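Grekia (band)

Grekia is a comic heavy metal band from the hill town of Huamán, best known for playing loud, fast and surprisingly tuneful songs about household chores. The group was started by guitarist Octavio Sánchez and singer Lucero Londoño, who had spent several years together in a wedding band and wanted, as Londoño has fondly put it, "to be noisy about something we knew."

History

The early lineup was filled out by Lucero's sister Marisol Londoño on bass and Rosaura Usuga on drums, and the four of them practiced in the storeroom of a bakery, always after closing time, when the ovens were off and the neighbors were (mostly) forgiving. Their first show drew 50 people, a good many of them cousins. A homemade cassette called Cleltia followed in October, and all 1,230 copies were sold by hand at markets and bus stations over the next year.

Keyboard player Jayanthi Iyengar joined for the second album, Atance, and her big church-organ sound gave the band much of the grandeur it is still loved for. The album has 6 songs, the longest of which, "Fold Me Under," runs through an entire evening of laundry and ends with a choir looking for a missing sock.

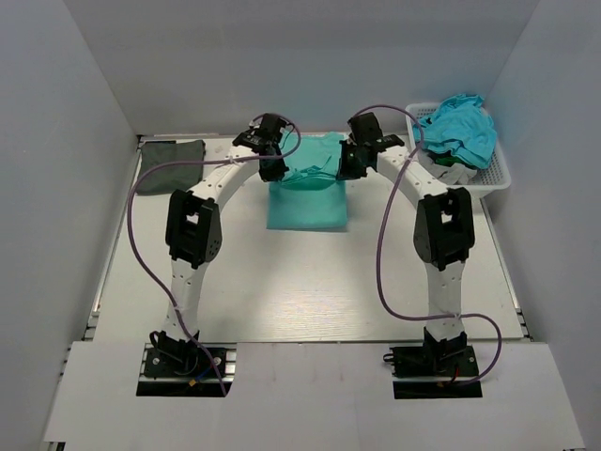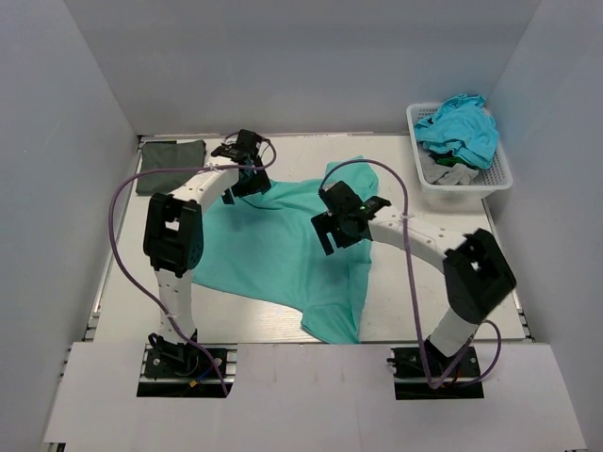
Musical style and lyrics

The band plays its music quite straight, with galloping rhythms, twin melodies and the kind of high, held notes that make a person want to raise a fist, and leaves the humor to the words. Sánchez writes most of the riffs, while Lucero Londoño writes nearly all the lyrics, often on the backs of shopping lists.

Live performances

Concerts usually open with Usuga beating out a slow march on a washtub. The yearly hometown show now brings in up to 2,000 listeners, many of them in aprons, and closes with "Iron Maidenhair," a gentle ballad about a houseplant.

Albums

Cleltia (cassette)
Atance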